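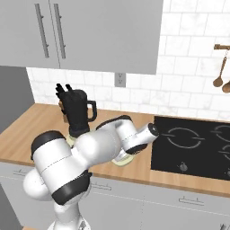 Abb. 1: Hellgraue Oberschränke mit senkrechten Griffen vor weißem Fliesenspiegel im Verband, Rendering.

3.2 Lernen am Bau: die Lehrlingshäuser von Bodville

Wer sich mit der Ateliergemeinschaft von Bodville befasst, landet früher oder später bei den Lehrlingshäusern, und das völlig zu Recht! Der Nachlass von Gudrun Wendt umfasst 1.692 Blätter, von der flüchtigen Lageskizze auf Packpapier bis zum sauber getuschten Dachdetail. Ein beträchtlicher Teil davon gilt Bauten, die in den bisherigen Werkverzeichnissen nur als Nebengebäude geführt werden. Gerade diese kleinen Häuser zeigen aber in wunderbarer Deutlichkeit, wie in Bodville unterrichtet wurde: Die Lehrlinge zeichneten, was sie im folgenden Sommer selbst mauern und decken mussten, und sie wohnten anschließend darin.

Remo Hämmerli kam als gelernter Zimmermann in die Gemeinschaft und brachte Kenntnisse mit, die seinen Mitschülern fehlten. In seinem Werktagebuch lässt sich fast Tag für Tag verfolgen, wie aus Wendts Entwurf für das Haus am Hang ein ganz anderes Gebäude wurde. Der First wanderte nach Norden, das Vordach wurde um ein Sparrenfeld verlängert, und die Treppe, auf dem Papier noch ein zentrales Motiv, verschwand hinter der Kaminwand. Wendt hat die Änderungen mit Rotstift kommentiert, meist zustimmend, einmal mit dem herrlich knappen Vermerk »besser als meins«.

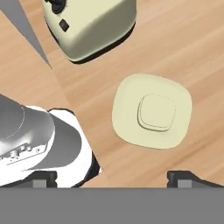

Für die Autorschaft hat das Folgen. Die ältere Literatur schreibt das Haus am Hang allein Wendt zu, gestützt auf die Signatur im Plankopf. Signiert wurde in Bodville jedoch grundsätzlich mit dem Namen der Atelierleitung, auch wenn ein Blatt von der ersten bis zur letzten Linie von Lehrlingshand stammte. Der Schriftvergleich erlaubt es nun, etwa 60 Blätter Hämmerli zuzuweisen, weitere stammen sehr wahrscheinlich von Aiguo Feng. Fengs Hand ist unverkennbar: Er schraffierte Schnittflächen von rechts nach links und setzte die Maßzahlen unter die Linie statt darüber.

Besonders ergiebig ist der Briefwechsel zwischen Feng und Emmett Fitzsimmons, der die Gemeinschaft nach zwei Jahren verließ und ein eigenes Büro eröffnete. Die beiden schrieben sich über Dachneigungen, Lehmputz und die Frage, ob ein Probenraum ohne Stützen auskommt. Im November schickte Feng eine durchgerechnete Variante mit verleimten Bindern, die den späteren Musiksaal in allen wesentlichen Punkten vorwegnimmt. Dass dieser Brief bislang unausgewertet in einer Mappe mit Lieferscheinen der Ziegelei Marti lag, ist für uns einer der schönsten Funde des ganzen Projekts.

Offen bleibt die Chronologie der Umbauten. Valentin Zwahlen datiert die Erweiterung des Speisehauses vor den Musiksaal, doch die Rechnungen der Schreinerei Conda sprechen eher für den umgekehrten Ablauf. Eine Untersuchung der Hölzer könnte hier Klarheit bringen, und wir hoffen sehr, dass sie sich im Zuge der anstehenden Dachsanierung durchführen lässt.

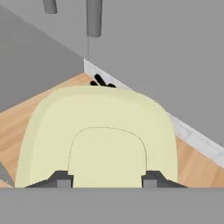 Abb. 2: Blassgelber Körper mit bogenförmigem Umriss auf hellem Holzboden, Aufsicht, Rendering.

Im folgenden Abschnitt wird die Zuschreibung am Beispiel des Musiksaals weiter geprüft. Grundlage sind die Werkpläne im Maßstab 1:50 sowie Hämmerlis zweites Tagebuch, das mit dem Richtfest einsetzt.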